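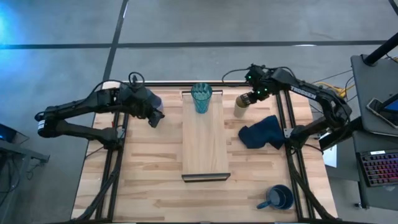

A tabletop made of light butcher-block planks.

Hiso to Raise Butcher-Block Prices 11 Percent in January

Countertop maker Hiso will raise prices on its solid wood tops in January, the company told dealers in a letter this week. The increase is 11 percent and covers maple, birch and beech. Walnut and oak prices stay where they are for now.

The standard six-foot birch top, the company's best seller, now costs $252 at most dealers. Orders placed before the end of December will be filled at the old price, even if they ship later. Custom sizes are not part of that offer.

Hiso blamed the cost of kiln-dried lumber and a slow year at its Drellis mill, where one of two drying kilns was down for most of the spring. The mill turned out 2,702 tops in its last full quarter, short of the 3,000 it had planned. The second kiln is running again, and the company expects to catch up on back orders by March.

Dealers had been waiting for the news. Hanrahan, which sells Hiso tops at its kitchen stores, said it will hold its own shelf prices until current stock runs out. After that the new prices will apply at all of its locations - clearance items and floor models excepted.
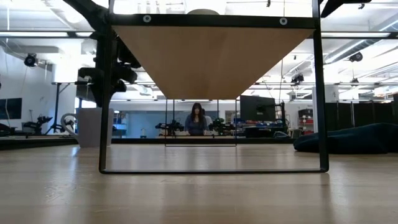
The letter also lists a few changes to the product line. The four-foot utility top will be dropped, and the eight-foot top will be sold only with an unfinished surface. Buyers who want it oiled at the factory will have to order it as a custom piece, with a wait of five to six weeks.

Hiso's care kit is being replaced as well. The new kit, sold under the name Flirenness, has mineral oil, a block of beeswax and two cloths. It will ship free with every finished top, but people who bought a top earlier this year will have to pay for it.

Warranty terms do not change. Tops are still covered for five years against splits and failed glue joints, as long as the owner oils them at least twice a year. Damage from standing water is not covered.

Dealers can ask for the new price sheet through their regular sales office. A version for the public will go up on the Hiso website in early January.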